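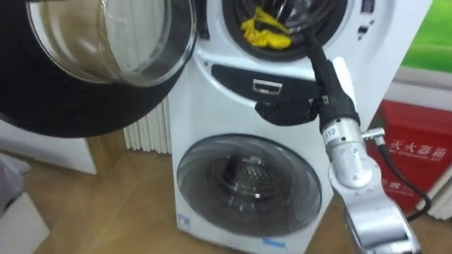
Step 3. Your first small load

Okay, the Vindley is level and the water is on, so let's wash something! I always start small, with one cloth in the upper drum, and leave the big lower one alone until I've heard how the machine sounds.

1. Swing the upper door all the way open. It's a big round thing and it needs plenty of room on the left, so move your basket first (my shins learned this in Tindetitz).

2. Put the cloth in and push it well back. Run a finger around the dark rubber rim and tuck in any loose corners.

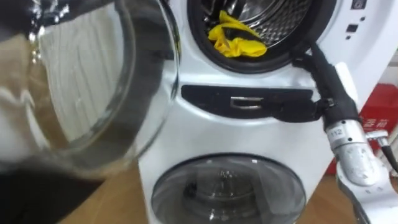

I like a bright yellow cloth for this because it's so easy to spot against the metal, and you won't leave it behind when you unload.

3. Pull out the drawer by the little silver handle on the black panel and add 2 spoonfuls of powder. No more than that, please!

4. Close the drawer, then the door. Push until you hear the click.

5. Pick the short program. Mine takes 90 minutes (I know, "short").

Note: If you have the older Bultov drawer insert, take it out before you add liquid soap.

Caution: Don't lean on the open door or hang wet towels over it. The hinge is tougher than it used to be, but it still isn't a shelf.

Next up is Step 4, the lower drum.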